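À quoi sert la hotte de la cuisine ?

Lève la tête la prochaine fois que quelqu'un fait cuire des oignons. Au-dessus des plaques, il y a sans doute une grosse boîte qui ronfle. C'est la hotte. Les adultes l'allument souvent trop tard, quand toute la maison sent déjà l'oignon, manteaux compris.

Quand on chauffe de l'eau, une partie se transforme en vapeur. Quand on chauffe de l'huile, de minuscules gouttes de gras s'envolent avec elle. L'air chaud est plus léger que l'air froid, alors tout ce petit monde monte. La hotte l'attend en haut, avec son ventilateur qui aspire. Son bas est souvent très large, comme un entonnoir à l'envers, pour en attraper le plus possible.

Le gras reste coincé dans un filtre. Il faut le laver de temps en temps – demande à tes parents quand ils l'ont fait pour la dernière fois et regarde bien leur tête.

Même les cuisines pour jouer ont leur hotte. Elle n'a pourtant pas beaucoup de travail, vu que la soupe y est en général invisible.

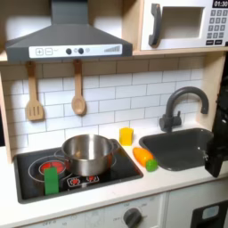
Une hotte, un micro-ondes réglé sur 01:30 et un évier : de quoi préparer un grand repas imaginaire.

Les boutons + et – sont faciles à comprendre. Sur une vraie hotte, plus le ventilateur tourne vite, plus il avale d'air, et plus il faut crier pour demander le sel. Les petites barres qui grandissent sont un dessin très pratique : on comprend « de plus en plus fort » sans savoir lire.

Et les carreaux sur le mur ? Dans une vraie cuisine, ils servent de bouclier. La sauce tomate saute volontiers hors de la casserole, et un carreau lisse s'essuie d'un coup d'éponge. Le papier peint, lui, garde la tache en souvenir. Si les carreaux sont décalés d'une rangée à l'autre, comme les briques d'une maison, c'est surtout pour faire joli.

À toi de jouer : avec un adulte, tiens une feuille de papier très fine sous une hotte allumée, plaques éteintes et froides. Si elle se colle au filtre, l'aspiration marche. Si elle tombe, il est peut-être temps de reparler du lavage.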